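Print this page | E-mail this page

Jerkia Backpack, White
From Civgate
Page updated Jun 26, 2019

The Jerkia is back in white! We ran out of the first batch faster than we planned for, and a lot of you have been asking, so we're very happy to have it on the shelf again. It's the same bag as before, with one small change to the buckles (more on that further down).

If you haven't met it yet, the Jerkia is a soft fabric backpack with black straps and black buckles. It holds 21 liters and weighs 800 grams empty. That's enough room for a sweater, lunch, a water bottle, a book and the odd thing you pick up on the way home, and it still slides under a bus seat. We love it as an everyday bag, and it makes a good overnight bag too if you're the kind of person who can get by on one pair of shoes.

There's no stiff frame inside. The panels are padded but they give, so the bag takes the shape of whatever you put in it, and when there's not much in it you can lay it down and fold it over on itself. It does flop, though! Put it on a table and it'll most likely end up on its side, next to whatever else lives there. Stuffed toys, in our case.

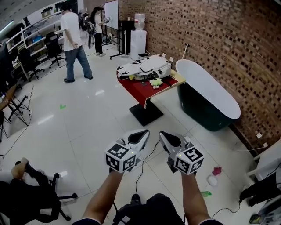
A customer wrote to us that the flopping was the one thing she couldn't get used to at first, and that she now keeps a magazine against the back panel, which stiffens it enough to stand against a wall. She also asked if we'd ever make one with a hard base. We've talked it over and would like to try, but it won't be this bag. A base adds weight and you lose the fold.

The magazine works, by the way. So does a thin cutting board, if you're on your way to a picnic.

THE BUCKLES

On the first batch the buckles were a bit tight out of the box, and some of you told us you needed both hands and some bad language. The new ones come from Lakatos and they're much nicer to use. They're still plastic, still black, and they click shut with a sound I'm a little too fond of. If you have an older Jerkia and want the new buckles, write to us and we'll send a pair. They thread on without any sewing, and you'll want to keep the old strap ends folded the same way they were.

The shoulder straps let out to 31 inches, long enough to go over a winter coat. Leave some tail hanging or tuck it in, whichever you like. I tuck mine and it's always out again by noon. 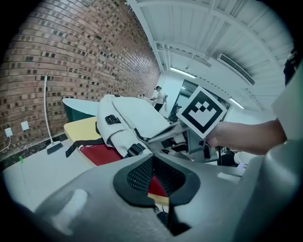
Jerkia in white, with its black plastic buckles.

KEEPING IT WHITE

Yes, it's white, and yes, it'll get dirty. Mine has been to the beach, a paint store and a county fair, and it cleans up better than I'd feared. Empty the pockets, open all the buckles and wash it by hand in lukewarm water with ordinary dish soap. A bathtub is a lot easier than a sink, as the straps get everywhere. Use a soft brush on the bottom panel. Don't wring it out, just press it flat with a towel and hang it by the top loop in the shade.

Please skip the bleach. It turns the padding yellow at the seams, and we can't fix that.

DETAILS

Volume: 21 liters
Weight: 800 grams
Shoulder straps: up to 31 inches
Color: white with black straps and buckles
Washing: by hand only

The current batch is 174 bags. The next one is due at the end of July, together with the Manonow, a smaller pouch that clips to the front of the Jerkia and holds keys, a phone and a snack. I've been carrying a sample and keep forgetting to give it back.

Print this page | E-mail this page to a friend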